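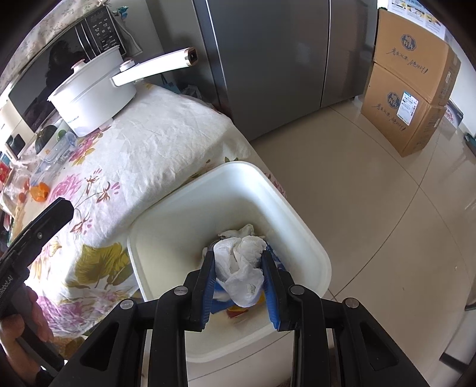
Lama Haddadin would like film packaging to stop going into the same bin as everything else, and asks why the basin by the kitchen table cannot be the place where it is kept apart. Her comment, submitted during the consultation on household sorting in Truscombe, is one of 211 replies published today by Latamora together with its revised kitchen sorting guide.

TRUSCOMBE, 5/4/25 - Latamora has released the second edition of its guide to clearing and sorting packaging waste at the kitchen table. The guide covers plastic bags, printed wrappers, bottles and caps, and applies to households that sort by hand before taking material to a collection point.

The main change concerns the tabletop container. The first edition called for a lidded bin on the floor. The second edition specifies an open, rigid plastic basin with rounded corners and a flat rim, placed at table height. Bags and wrappers go into the basin during clearing and are separated afterward. Bottles are emptied, capped and kept out of the basin.

Bags are to be emptied of crumbs and left unknotted. Knotted bags have to be opened by hand at the collection point, and 208 of the replies mentioned them. Printed wrappers are treated as a separate stream from plain bags, even when both are made of thin film. Whole vegetables and small appliances may stay on the table while it is being cleared. Fabric tablecloths should be shaken out only after loose wrappers have been picked up.

The basin is to be washed with dish soap and warm water after each emptying. Staining at the bottom does not affect use.

"The first edition assumed a free corner of floor that many kitchens do not have," said Matěj Bednárik of Latamora. "We rewrote the section on containers and left the material categories as they were."

A printed run of 500 copies will be available from the Imrie collection point in June. The text may be reproduced without charge if the edition number is kept.

Contact: Latamora press desk, Truscombe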